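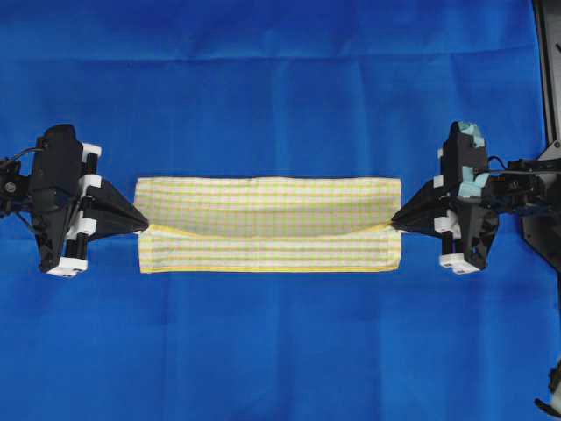 A checked tea towel in yellow and white, with a bright yellow hem.

The cloth that does everything

By Reet Baranauskienė

My grandmother owned one good coat, two pairs of shoes and more tea towels than would fit in any drawer. They lived in the linen press, on the oven rail, over the backs of chairs and once, memorably, around the neck of a calf. I grew up thinking every house ran on them. I still think that, and after spending most of June talking to weavers, cooks, collectors and one very patient museum archivist, I'm more convinced than ever that the humble tea towel is the best thing in the kitchen.

I started at Lastus, a small weaving shed behind a row of apple trees, where Birutė Jõgi has been making kitchen linen for long enough that her first loom has been retired to the porch and now holds up a grapevine. You hear the place before you see it. The working looms clack away in a rhythm that gets into your feet, and Birutė talks straight over the top of them.

"People ring me up and ask which one is for show," she says. "I tell them to try the shop down the road."

Her towels start out stiff. Linen does that. A new one pushes the water around the plate and makes you wonder why you spent the money, and then somewhere along the way (she says the tenth wash, I'd have said the twentieth) it gives in and becomes the thing you reach for first. Cotton is friendlier from day one and softer in the hand, but it leaves more fluff on a wine glass. The half-and-half cloths, cotton one way and linen the other, are what Birutė uses in her own kitchen. She was a bit sheepish about telling me this, as the pure linen ones cost more.

There's a whole language in the patterns. The check is the old favourite and it's easy to see why a weaver loves it. You set up your coloured threads on the loom at regular gaps, throw the same colours across at the same gaps, and where they cross you get the full strength of the dye. Everywhere else you get a kind of halfway shade. So from two colours you get three, for free! I must have had this explained to me as a child and forgotten it, and I stood there at the loom grinning like a fool when it came up under the shuttle.

Stripes down the side had a job to do in the big houses and hotels. Red for glasses, blue for china, that sort of thing, though every place I asked about had its own system and was quite sure that everyone else's was wrong. Birutė's mother worked in a hotel laundry called Konton where the glass cloths were green, and if a green one turned up in the pot wash there was trouble. Birutė still weaves a green border for her glass cloths and won't be moved on it.

Then there are the printed ones, the souvenirs. I have a soft spot for these, the calendar towels especially, with the whole year set out in tiny squares and a verse about friendship across the bottom. The collector I visited keeps 141 of them, flat, in shallow drawers meant for maps. She let me go through the lot. There was a lighthouse, a prize bull, a recipe for scones with the baking powder left out, and a map of an island with the main town on the wrong coast. A few had never been unfolded since they were bought, and you could feel the old creases like card. Others had been used half to death and then rescued, and I liked those best.

I asked her whether she dries her dishes with any of them. She showed me a plain white one hanging from the oven door.

The cooks I spoke to were much less sentimental. At Ķēniņš, a tiny restaurant with a very hot kitchen, they go through 600 cloths in a busy week. They come back from the laundry in bales, and each cook is handed a small stack at the start of the shift, which has to last. You learn fast to look after your own. I watched one young bloke tuck his last dry towel up inside his jacket so the pastry section couldn't get at it.

In a kitchen like that, hardly any of them touch a plate. They go under chopping boards to stop them sliding, damp and flat. They line the bowl for the bread and wrap the washed lettuce. Cheese curds hang in them overnight. A dry one, folded over and over into a thick pad, does for an oven cloth, and the word dry matters a great deal there, as anyone who has grabbed a roasting tin with a wet one will tell you. The steam comes straight through. I have the scar from my first year of flatting and I'm quite fond of it now.

My own favourite job for a tea towel is under the lid of a pot of rice. Turn the heat off, stretch the cloth over the top, put the lid on and gather the corners up over it so they're well away from the burner. Leave it for ten minutes. The cloth takes up the steam that would have dripped back down, and the rice comes out in lovely separate grains. I do it with steamed potatoes as well.

Looking after them is easy, and most of us do it wrong. Skip the fabric softener! It coats the threads, and a coated thread can't soak up water. Half a cup of white vinegar in the rinse will bring back a towel that's gone slick. Wash them hot, away from anything with a zip, and give them plenty of room in the machine. Turmeric stains come out best in full sun, so peg the towel up damp and leave it on the line all day. Beetroot is harder. I've made my peace with pink.

As for ironing, I used to laugh at it. Then I spent an afternoon at Rudis, a guesthouse where the linen is pressed every morning by a woman of 97 who has never lived anywhere else. She does them slightly damp, wrong side first, and folds them in thirds the long way so the hem sits on the outside and you can find it with your thumb. She got through the basket while I was still working out how to hold the iron. Her colour rule, for the record, is yellow for bread and anything you like for the rest.

She wouldn't hear of throwing one out, either. When a towel wears thin in the middle, she cuts it down the centre, joins the two outside edges with a flat seam and hems the raw sides, so the strong cloth ends up where the work is. My grandmother did the same with sheets, and I'd never thought to try it on anything smaller. I've now done two of my own. The seams wander a fair bit and one has come out a good deal narrower than it went in, but they dry a plate beautifully.

After that they become dusters, then rags for the shed, then ties for the tomatoes. Birutė buries the last scraps of her pure linen in the compost, and says the worms don't mind which colour they get.

I came home from Lastus with a parcel under my arm, checks mostly, and one glass cloth with the green border. It's still as stiff as a board. I'm on wash four.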